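Teaching a planner to give up gracefully

Maarja Navickas makes tea before she will talk about software, and she makes it slowly, so by the time we sit down in the Bunodthorpe workshop I have already heard a good deal about her allotment. She leads the planning work at Isach, a small firm whose name most people will know, if they know it at all, from its laundry folding demonstrations. The folding is the part visitors like. Her own interest lies in the few seconds before it, when the program has to decide what sort of shape the cloth is in and what on earth to do next.

"People imagine that we write down how to fold a shirt," she says. "We did try that, bless us. We had a lovely script, and it worked beautifully on shirts that were already nearly folded."

The trouble, she explains, is that cloth has no fixed shape to hang a plan on. A mug has a handle and the handle stays where it is. With a T-shirt, a sleeve tucked underneath can fool the perception code into seeing a different garment altogether, and for a long while the old system would carry on quite cheerfully with its first guess, folding a shirt it had misread from the start.

So last August she and her colleague Malachy Hayes pulled the whole thing apart. The new planner, which they call Chareonsuk after a street Malachy once lived on, looks at the cloth again after every move and keeps several guesses alive at once. It is trained on recordings of people doing the job by hand with grippers, 2000 of them at the last count, and then checked against 400 more that it has never seen.

"Malachy wanted to throw out all the untidy recordings," Maarja says, laughing. "The ones where somebody starts on the wrong side and has to go back. I said no, no, those are the best ones we have! That's where a person shows you how to recover."

Malachy, who has come over for the biscuits, admits she was right, though he would like it noted that he was the one who sorted out the timing. The perception step used to run on its own clock, and the arm was forever acting on a picture that was slightly stale. Now each image carries its own time stamp all the way through to the controller, and if it is too old the planner simply asks for another.

A shirt lying front side down is a favourite test of theirs, the collar being harder to find from the back, and they will happily spend an afternoon on one blue T-shirt and its folded-under sleeve.
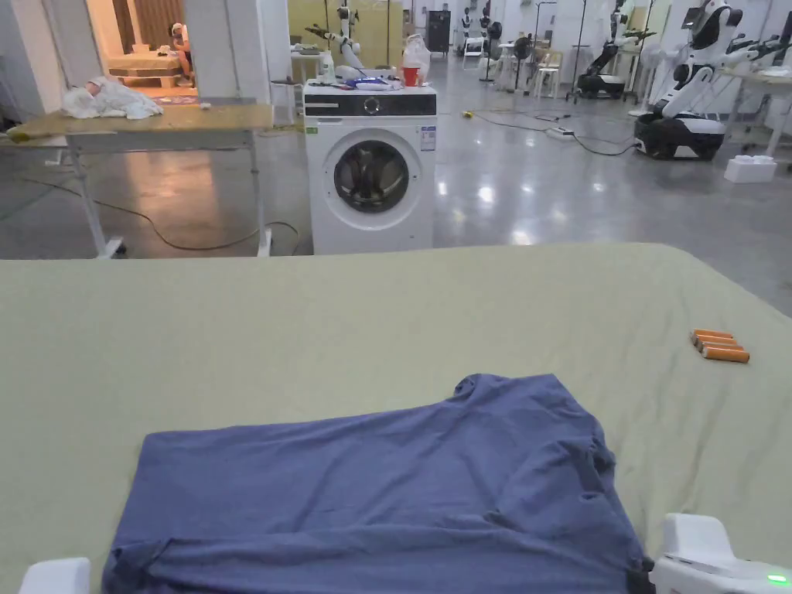
When to stop

I ask what she is proudest of, expecting something about speed, and she thinks for so long that Malachy starts on another biscuit. In the end she says it is the stopping rule. If Chareonsuk has tried 10 moves and its guesses are no closer to agreeing, it smooths the cloth flat and begins again.

"It sounds like such a small thing, doesn't it? But before that it would fiddle with one corner for ever, and you'd be standing there wanting to reach in and help."

The logging tool, Zestudwood, came out of the same frustration. It plays back a run with the planner's guesses drawn over the video, so that anyone on the team can see the moment it changed its mind. Maarja goes through a batch every Wednesday morning with the sound off and the radio on.

There is plenty left to do. Thin fabrics are still a misery, dark ones on a dark surface are worse, and she has so far refused to discuss fitted sheets. Malachy would like to try the planner on towels next, which he thinks will be easy. Maarja thinks he has not folded enough towels, and has put him down to record the first batch himself.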